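Looking after a basketball and court shoes at home

Storage and cleaning notes for players who keep their own kit

Inflation

Check pressure before the first session of the week. Use a gauge. The bounce test (drop from shoulder height, return to the waist) is adequate at courtside but varies with the floor. The correct range is printed beside the valve.

1. Put two drops of glycerine or silicone oil on the needle. A dry needle tears the valve lining.
2. Push the needle in straight, without twisting.
3. Pump in short strokes and read the gauge every few strokes.
4. If the ball is over pressure, let air out with the needle in place. Do not squeeze the ball.

To find a slow leak, hold the valve under water in a washing-up bowl. A steady line of bubbles at the valve usually means grit, and re-oiling will often cure it. Bubbles from a seam mean the ball is finished.

Cleaning the ball

Composite covers: wipe with a damp cloth and a little washing-up liquid, then with a second cloth and clean water. Dry at room temperature, turning the ball once.

Leather covers: dry brush only, along the channels first. Water raises the grain and the grip goes within weeks. Keep leather balls off outdoor courts.

Rubber covers: warm soapy water and a nail brush.

Do not use solvent, bleach or furniture polish on any of them.

Shoes

Take out the insoles and laces after every session. Stuff the shoes with plain newspaper and change it after an hour. Keep them off radiators, as heat softens the glue at the toe. Soles that have lost grip should be scrubbed with warm water and a stiff brush and left to dry fully before use.

Keith Wragg adds that laces last longer if washed in a tied pillowcase at 30 degrees.

Kit bag

Empty the bag completely once a week and wipe the base. Keep food in a side pocket or a lidded box, away from shoes and tape. Individually wrapped items keep better than an opened packet. Throw out anything crushed or past its date.

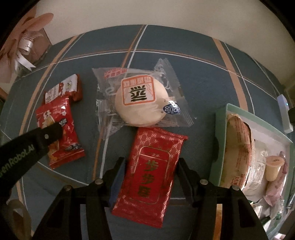 Storage between seasons

Let the ball down slightly in March, or whenever the last fixture falls, and keep it indoors on a shelf. Sheds and car boots get too hot and too cold. Rest it in a shallow bowl or a ring cut from pipe lagging so that it does not roll. Bring it back to full pressure the day before use and check it again the next morning.

Page revised Saturday, August 31, 2019. Corrections to Mireille Lecomte.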